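The Tablecloth from Pirden

When my aunt Olena died she left the apartment to my mother, the piano to the church, and the tablecloth to me, which caused more talk in the family than the other two put together.

It had come from Pirden, where my grandmother was born, a town I have never been to and could not find on a map until I was past thirty. She bought it the winter before she married. It cost 89 of whatever they were using for money that year, and my grandfather, Petro Romaniuk, who had not yet been asked for his opinion on anything, said it was a great deal to pay for something you were only going to spill on. He told that story at every holiday meal I can remember, usually with his elbow in the beets.

I brought it home in a grocery bag in December and put it on top of the refrigerator, where things go in my house when I don't want to decide about them. I had a table, but the table was covered. It had been covered since I moved in. There was mail on it, and a lamp I meant to rewire, and the good scissors, and the bad scissors, and a jar of buttons, and eleven months of the Fluretska newsletter, which I had subscribed to by mistake and was too polite to cancel. I ate my supper standing at the counter or sitting on the edge of the bed with the plate on my knees, and I told my mother on the phone that I was eating well, and I was, only not at a table.

What got me moving was Mr. Tsakiris from downstairs. Grigoris Tsakiris had repaired shoes for most of his life at a shop on Vasconcelos Street and had hands like old baseball gloves, and he had been fond of my aunt in a way that neither of them ever mentioned to anyone. He had known her from the bus. She got on at his stop with her music case and he would stand up, and she would say, please, don't be silly, and sit down. That went on for years. When I told him on the stairs that I had her tablecloth, he took off his hat and asked if he might come up and see it sometime, and I heard my own voice say of course, come for coffee, come on the fourteenth.

So I had a date. I wrote it on the back of a gas bill and stuck it to the cupboard door, 1/14/24, and underneath it I wrote TABLE.

Now, I am not a person who tidies well. I start in the right place and then I find something. I found a library book from a library in another state. I found a letter from a man in Korum offering me 600 dollars for a car I no longer owned. I found my own handwriting on an envelope, a single number, 1,122, underlined twice, and I sat down on the floor with it for the better part of an hour trying to think what on earth it had meant to me. A balance? A street address? I put it in my pocket to think about later and it went through the wash, so I suppose that's settled.

But little by little the table came up from under all of it, like a rock when the tide is going out. The lamp went to the closet. The newsletters went down to the street with string around them. I washed the wood with vinegar and water the way my grandmother did, and then I washed it again with plain water so it wouldn't smell of vinegar, and then I took down the grocery bag.

I had forgotten the color. As a child I would have told you it was white, because tablecloths were, but it is a pale sort of pink, the pink of the inside of a shell, with a good deal of beige in it, and it is woven in tiny squares all over like a waffle. I used to press my finger into it under the edge of my plate during grace. There is a white fringe, and my cousin Danylo and I were forever braiding it into knots and being sent to stand in the hall. I shook it out twice and let it settle, and it would not lie altogether straight, and I walked around and around that table tugging at one corner and then another until I remembered that it never had lain straight, not once, and that my aunt used to say it was only breathing.

You would think I'd have left it bare after that, to be admired. I meant to. But a clean table is a terrible temptation, and I still had the odds and ends to sort, the small things that didn't belong to any room in particular, and there was all that lovely space under the window where the light was good. 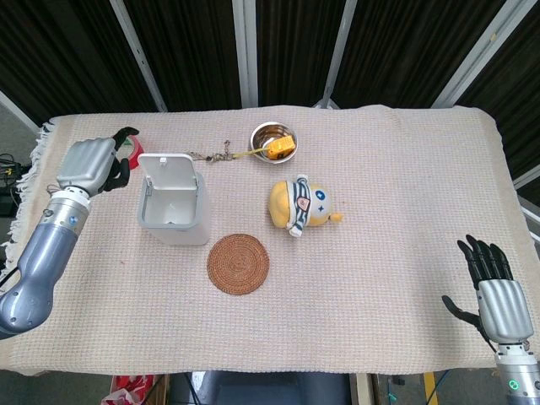

I had always thought of red tape as a figure of speech, and there I was with a whole roll of it and no memory of buying it. The little white bin with the flip-up lid I had meant for the bathroom. I stood it right there on my grandmother's wedding cloth, may she forgive me, with the lid up, ready for business, and then I couldn't find a single thing I was willing to put in it. Everything I picked up was suddenly dear to me. The round brown coaster, all coiled up like a sleeping snail, had been under my aunt's teacup every afternoon that I ever visited her. The steel bowl was the one she used for rising dough when it was only the two of us and there was no sense making a big batch. I had dropped the yellow thing on its strap into it, chain and all, just to have it out of the way, and the chain had slid out over the side and lay stretched on the cloth, and it looked so comfortable there that I hadn't the heart to put it back.

I made myself a cup of tea and drank it standing up, out of habit, and looked at everything.

My aunt threw away a great deal, you know. People are surprised when I tell them that. She had lived in 203 for forty years, and when my mother and I went in to clear it, we had brought boxes enough for a warehouse and we filled hardly any. She had kept her music and two good coats and a drawer of photographs. She had kept a bus schedule, years out of date, folded very small in the pocket of the newer coat. My mother thought it was trash. I said I'd take it, and she gave me a look, and I took it.

It was still in my purse. I got it out and unfolded it and laid it next to the coaster, and that was when I decided I would be serving the coffee in the kitchen cups and not worrying so much.

Mr. Tsakiris came at three. He wore a tie. He had brought a box of the powdered cookies that go all down your front, and he stood in the doorway holding it in front of him with both hands, and he didn't come in right away.

"She had it on the table at Easter," he said. "The year of the big snow. I came up to fix the heel of her shoe and she gave me soup."

"Did you spill?" I asked him.

"I was very careful," he said. "I was so careful I don't remember the soup."

I took his coat, which weighed as much as a child, and I sat him on the side by the window. I had moved most of my odds and ends to the windowsill by then, all but the coaster, and I put his cup down on it. He ran his thumb back and forth across the cloth, feeling the little squares. I knew just what he was doing and I let him do it. After a while I gave him the bus schedule. I hadn't planned what I would say, so I said nothing and passed it across to him the way you'd pass the sugar.

He put on his glasses. He read it all the way down, every stop and every time, as if he might still need to catch one of them. Then he folded it up again along her folds, and he asked me whether I had any milk, and I said I did, and when I got back from the kitchen he had powdered sugar on his tie and on his sleeve and across a good wide stretch of my grandmother's tablecloth, and he was trying to brush it up with the side of his hand before I could see.

"Leave it," I told him. "It shakes out."

He had another cookie, and so did I.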